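April 30, 2018

## Notes on the Restored Cut of *The Tuddale Crossing*

The home release of *The Tuddale Crossing* reached stores last week in a two-disc edition. I have now watched the second disc in full, and readers of this blog who followed my earlier posts on the theatrical version will want to know whether the purchase is justified. My view is that it is, with certain reservations that I will set out below.

The theatrical cut was released to a mixed reception. Many reviewers felt that the middle hour moved too quickly, and that the siege of Detport was resolved before its causes had been properly explained. The extended cut restores 14 minutes of material, most of it in that same middle hour. There are five new scenes and a number of smaller extensions to existing ones.

The most significant addition is the council scene. In the theatrical version, Captain Ranjbar arrives at Detport already in possession of the harbor keys, and the audience is left to assume that the council gave them to him. The restored scene shows the vote. It is a quiet piece of work, played mostly in close shots, and it gives Niloufar Amini her longest uninterrupted speech in the film. Her Chancellor opposes the captain on grounds that are entirely reasonable, and her later decision to remain in the city carries far more weight as a result. I do not understand why this scene was removed.

The second addition of note is the night march. It runs for a little over three minutes and contains almost no dialogue. Viewers who have read the novel will recognize it as the opening of the eleventh chapter, although the order of events has been changed and the river is now crossed before the fire is seen. I consider the change a sensible one. The score in this passage is new, and it makes use of the low horn theme that previously appeared only in the closing credits.

The remaining three scenes are of lesser interest. Two concern the ferryman and his daughter, whose story was reduced to a single exchange in theaters. The third is a comic episode in the Detport kitchens – pleasant enough, but placed directly after the breach of the east wall, where it does real harm to the tension.

### The commentary track

The director, Maeve Phelan, recorded a new commentary for this edition in March. It is a considerable improvement on the track that accompanied her previous film. She speaks at length about the decision to build the harbor set at full height, and about the 11 days of rain that forced the unit to move the duel indoors. She is also candid about the test screenings. According to her account, the council scene was cut at a very late stage in order to bring the running time down, and she argued for its return from the first day that a longer version was discussed.

There are long gaps in the track during the final battle. I would have preferred a second speaker there, perhaps the editor or the stunt coordinator.

### Picture, sound and packaging

The transfer is clean, and the darker scenes hold their detail well. The restored footage has been graded to match the rest of the film, with one exception: the first of the ferry scenes is visibly warmer in color than the shots on either side of it. The surround mix is strong throughout, though dialogue in the crowd scenes remains low. 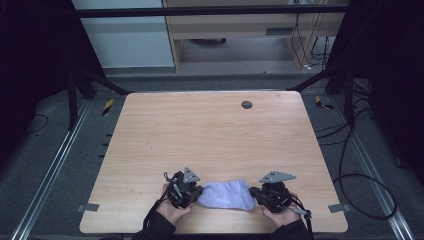
The packaging is less satisfactory. The outer sleeve is thin, and the second disc is held on a spindle that grips far too tightly. The booklet contains a map of the Tuddale valley, a short essay on the costumes and a list of chapters. The list is incorrect from chapter nine onward and appears to follow the theatrical cut.

The supplementary features run to about 90 minutes in total. The best of them follows the Jamstead workshop, which produced the armor and most of the hand props for the film. The section on Ranjbar's helmet is worth watching closely, as it shows two rejected designs that are nearer to the description in the novel than the one finally chosen. The remaining features consist largely of interviews already seen in the promotional campaign.

I will return to the council scene in a separate post, where I intend to compare it with the corresponding chapter in the book. Comments are open, and I ask that readers mark any discussion of the ending clearly, as the film has not yet been released in every country.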